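Triltorlow Robotics Short Course
Handout 4: Teaching by hand, and what it does not buy you

The usual sales line goes: show the robot a task 300 times with a hand-held gripper and it will learn the task. Treat that as a claim to be tested. What you have after 300 demonstrations is a record of one person's habits, in whatever rooms they happened to work in.

Remote control has the opposite trouble. The arm you drive is the arm that will do the job, but people drive it slowly and stop to think, and the pauses get learned too.

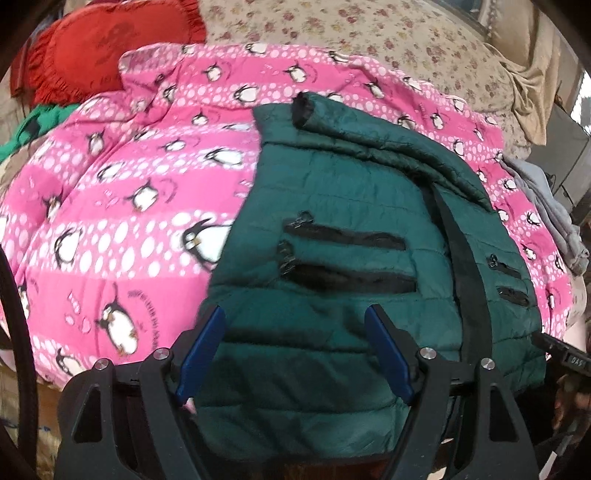
Fig. 2. Hand-held gripper over a quilted jacket on a bed.

Consider the jacket. A person knows where the collar is without looking. The policy gets pixels, and a printed comforter gives it plenty to latch onto that has nothing to do with jackets.

In the Wonimbridge exercise, 53 demonstrations were recorded and 44 kept. Ask what was wrong with the other nine. If the answer is "they looked messy," the recovery moves probably went out with them.

For next time: read the Urio notes, then write down one result that would change your mind about hand-held teaching.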